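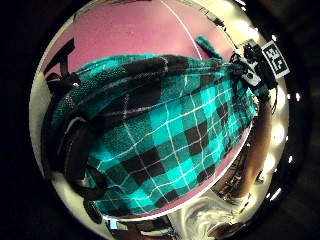

How Does a Printer Put Pictures on Paper?

By Pornthip Noiphan
February

Search stories, topics, games Go

Press a button, wait a moment, and out slides a sheet of paper covered in words, or a map, or a purple dragon you drew on the computer. It feels like a magic trick! A printer is a machine that follows instructions very fast and very carefully, and once you know what it's doing in there, you can hear each part of the job happening. So let's go inside.

Dots, dots and more dots

Find something printed in color, like a cereal box or a comic, and look at it through a strong magnifying glass. Really get your eye up close. Those smooth colors aren't smooth at all. They're made of teeny tiny dots!

Your eyes can't pick out dots that small from a normal distance, so your brain blends them together. Lots of dots packed close look dark. Dots spread out with white paper between them look pale. A gray cloud in a printed picture might be made with nothing but black dots, and the gray happens in your head.

People who make printers talk about "dots per inch." An inch is a little longer than the top part of a grown-up's thumb. If a printer could only fit 10 dots along an inch, your dragon would look like it was built out of toy bricks. With 70 dots it would look better, but you could still spot the bumpy edges on the letters. Home printers can fit hundreds of dots along that same inch, and that's why a letter S comes out looking curvy.

Four colors make (almost) all of them

Open the lid of a color printer with a grown-up and you'll probably find four colors of ink. One is black. The other three have names you might not use every day:

Cyan, a bright greenish blue
Magenta, a strong pink
Yellow, which you already know!

Where's the green? Where's the orange? The printer makes them. Put yellow dots and cyan dots together and you see green. Yellow and magenta give you orange or red, depending on how much of each you use. Cyan and magenta make blues and purples, so there's your dragon.

You might think all three together would make black. They get close, but it usually comes out a muddy brown, like the water in a paint cup when you've been painting all afternoon. That's one reason printers carry black ink too. Another is that people print an awful lot of plain black words, and it would be a waste to use three colors on every one.

And white? Most printers have no white ink at all. The white parts of your picture are just paper.

The squirty kind: inkjet printers

There are two kinds of printers you're most likely to meet. The first is the inkjet, and lots of families have one at home.

Inside an inkjet is a part called the print head. It rides back and forth across the paper on a bar, a bit like a train on a very short track. That zzzip-zzzip-zzzip noise is the print head traveling. On the bottom of it are rows of holes called nozzles, and each nozzle is thinner than a hair.

How do you get ink to jump out of a hole that small? Some inkjets use heat. A tiny heater behind the nozzle warms the ink so quickly that a bubble forms, and the bubble pushes a droplet out. Pop! Then the bubble disappears and more ink flows in to fill the space. This can happen thousands of times in one second. Other inkjets use a special little piece that bends when electricity goes through it, and the bending squeezes the ink out. Both ways work well.

After each trip of the print head, rollers pull the paper forward a tiny step, and the head makes another trip. Strip by strip, the picture grows.

The zappy kind: laser printers

The second kind is the laser printer. Schools and offices like these because they're quick. A laser printer doesn't use wet ink. It uses a powder called toner, which is mostly very fine bits of plastic with color mixed in.

You'll understand this one best if you've ever rubbed a balloon on your hair and stuck it to a wall. The balloon sticks because of static electricity. A laser printer uses static electricity too, and it's so clever!

1. A smooth, round drum inside the printer gets a charge of static electricity all over.

2. A laser beam sweeps across the drum and "draws" your page on it, changing the charge wherever the light lands. You couldn't see this drawing if you looked. It's made of electricity.

3. Toner powder clings to the parts the laser drew and stays off the rest.

4. Paper rolls past, and the powder hops from the drum to the paper.

5. The paper goes between hot rollers, which melt the powder so it sticks for good.

Step five is why pages from a laser printer are warm when they come out. If you're ever standing by the school printer on a chilly morning, ask if you can hold the stack for a minute. Lovely!

Those rollers get seriously hot, so keep fingers out of the inside of a laser printer. Let a grown-up open it.

How does the printer know what to do?

Your computer and your printer have to talk to each other, and they don't speak quite the same language. So the computer has a helper program called a driver. (It doesn't drive a car.) The driver takes your page and turns it into instructions the printer understands, such as which dots go where and how big the paper is.

The instructions travel through a cable or through the air by Wi-Fi. If three people all press print at once, their pages line up and wait their turn. That line is called a queue, and you say it like the letter Q.

Let's pretend there's a school with four printers, and the students have named them Solura, Ullden, Greco and Lora. Ullden gets 13 jobs in its queue before lunch, and one of them is a story that's 122 pages long. Everybody behind that story is going to be waiting a while! A smart computer system could send some of those jobs over to Lora, who is just sitting there with nothing to do. Big offices do this all the time.

Why do printers jam?

Oh, paper jams. They happen to everyone. A printer has to pick up exactly one sheet from the pile, and sheets of paper love to cling together. Inside there's a rubber roller that grabs the top sheet and a pad that holds the others back. When the roller gets dusty or old, it can slip. When the paper is damp or crumpled, two sheets can go in at once and get stuck around a corner.

You can help by doing this when it's your turn to fill the tray:

Hold the stack of paper loosely and flick through the edges with your thumb.
Tap it on the table until the sides line up.
Slide it in flat, and don't stuff in too much.
Leave out any sheet that's torn, sticky or has a staple in it.

If it jams anyway, get a grown-up. They'll turn the printer off and pull the paper out slowly so it doesn't rip.

Try it: be a printer!

You'll need squared paper, a pencil and a friend.

Draw a box that is 10 squares wide and 10 squares tall. Color in some squares to make a simple picture, like a heart or a fish. Don't let your friend see it!

Now you're the computer and your friend is the printer. Your friend needs a blank box the same size. Start at the top row and read out each square, from left to right. Say "dot" for a colored square and "blank" for an empty one. Your friend colors in only what you say.

When you reach the last row, put the two pictures side by side. Did they match? If one row slipped over by a square, you'll see a funny jagged bit, and real printers make that mistake too when the print head is out of line.

Want a bigger challenge? Use four crayons and say the color each time. You'll find out fast why printers need good instructions.

Words to remember

Nozzle: a tiny hole that ink squirts through
Toner: the colored powder in a laser printer
Driver: a program that helps a computer talk to a printer
Queue: a line of jobs waiting to be printed
Static electricity: the electric charge that makes a rubbed balloon stick to a wall

Comments

mapleowl: We did the be a printer game and my brother said blank when it was dot so my fish has no tail

Mrs. D, grade 3: Used this with my class and we had a great time with magnifying glasses and the Sunday comics. Could you do one on scanners next?

zoomyzak: is a 3D printer the same thing

Pornthip Noiphan: Great question, zoomyzak! Most 3D printers you'll see at home or school squeeze out melted plastic in layers, one on top of another, so they work quite differently. And yes to scanners, Mrs. D!

tillyb: i held the warm paper!!!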